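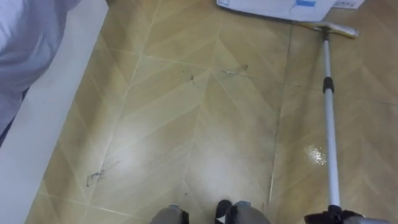
Xolalpa Floor Care, data card

Version 2, February

Summary

Xolalpa Floor Care is a set of teleoperated demonstrations of floor mopping by a full-size humanoid robot. An operator drives the robot, the robot works the mop, and everything is logged. The set is meant for training and testing policies that learn from demonstration. It holds 67 episodes in the main split and 20 in a held-out split. All of it comes from one room at the Kirville site.

Maintainers: Vidar Nyberg (collection, hardware), Abrehet Tamiru (labels, release)

What changed since version 1

Hand joint positions are now measured values. Version 1 stored the commanded values by mistake, so the fingers looked closed on the handle a little before they were. If you trained on version 1, retrain.

The label "wipe" has been split into "wipe_dry" and "wipe_wet". Episodes with no usable head view were dropped.

Task

The floor is tiled, with a printed wood-grain chevron pattern. Before an episode the operator's partner puts down marks: dust, a smear of cleaner, a scuff, sometimes a few bits of plastic. The robot has to take hold of the mop, bring the head to a mark, and pass over it until the operator is satisfied or gives up. The mop is an ordinary flat one with a telescoping handle. Some episodes begin with the mop on the floor and some with it already in the hand. The field start_state tells you which.

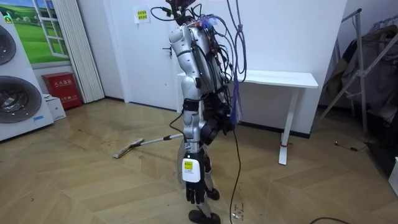
Episodes that start with the mop on the floor are the hard ones. The handle is thin and lies flat, and the fingers have to get under it without pushing it away. Expect several tries in the same episode. We kept the failed tries in and marked them with the event "regrasp".

Views

Each episode has a head view looking down at the floor and a fixed view of the room. Both are resampled to 20 frames per second. The head view moves with the robot and loses the mop head when the torso leans too far. The fixed view does not move during an episode, but it was bumped and reset between sessions, so don't assume one calibration for the whole set. Use the calibration file in the session folder.

Folder layout

session/episode/head.mp4
session/episode/room.mp4
session/episode/state.parquet
session/episode/events.json
session/calibration.json

state.parquet has one row per control step, recorded at 100 Hz. Columns are joint positions, joint velocities, hand joints, base orientation and operator command. Times are in seconds from the start of the episode. Video times use the same clock.

Labels

reach: the hand moves toward the handle
grasp: fingers close until the handle is held
regrasp: the hand opens and tries again
carry: the mop head is moved with no mark under it
wipe_dry, wipe_wet: the mop head passes over a mark
step: either foot leaves the floor
stop: the operator ends the episode

Abrehet labeled every episode from the fixed view and then corrected the times against the head view. Vidar relabeled 20 of them separately. The two agreed well on grasp and step. They agreed less on where reach ends, and we have no good rule for that yet.
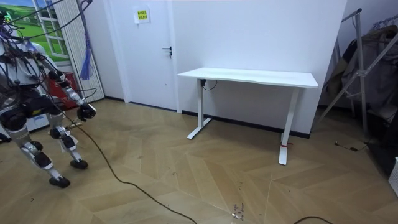
The step label matters more than it looks. Most of the wiping is done with the feet planted and a bend at the knees, and when the operator runs out of reach the robot takes a short step and settles before going on. A policy trained without the settling time tends to swing the mop head wide. We suggest leaving those frames in, even though little seems to be going on in them.

Known problems

Glare. The overhead lights reflect off the tiles and wash out the pattern in part of the head view. Small marks inside the glare can be hard to find even for a person. We left exposure alone.

Wet spots. Liquid outside the planned marks is not labeled. A detector trained on our marks will count these spots as errors.

Cables. Loose cables lie on the floor in parts of the fixed view. They are not obstacles in the task and have no label.

Furniture. The desk and the clothes rack are in the room for other work and may sit in different spots from one session to the next.
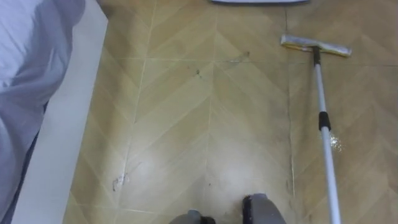
Mark positions are given in floor coordinates, with a tolerance of 40 mm. They were measured by hand from the grout lines before the start of each episode. Bits that moved during wiping keep their starting position in the file.

Splits

Split by session only. Episodes from one session share the same marks and lighting, and a random split will give you scores that are too high. The held-out split was recorded after the main one with a different operator.

Not covered

Carpet, stairs, rooms with people walking through, and wringing or rinsing the pad. For table wiping see the Clunwood set, which uses the same column names.

Loading

The Fesunberg loader reads this format from version 2 on. Older copies will open the files but skip the hand joints with no warning.

Send corrections to Abrehet with the session name, the episode number and the time in seconds.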